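Drying chilies in the Bako, part 2
3/30/22

The first batch went through in January at the low setting and took far too long. For this one I split the peppers into two trays, halved lengthwise on the upper tray and whole on the lower.

Both trays ran at 135 °F. The halved ones snapped cleanly the next morning. The whole ones were still leathery at the shoulder, where the wall is thickest, and went back in.

A green chili dries to a dull olive and tastes grassier than a red one.
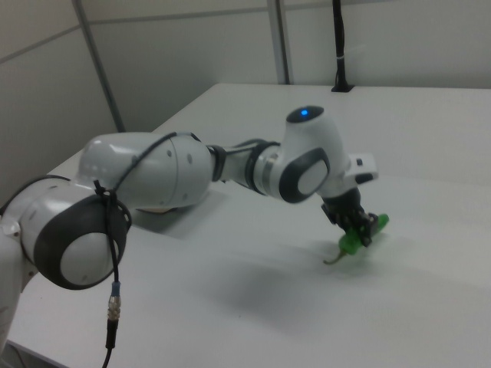
Storage

Jars from Weretti, 3 of them, filled to the neck. I leave the lids loose for a day and check the glass for fogging before closing them. Any fog means another two hours in the dryer. Grinding can wait until the powder is needed.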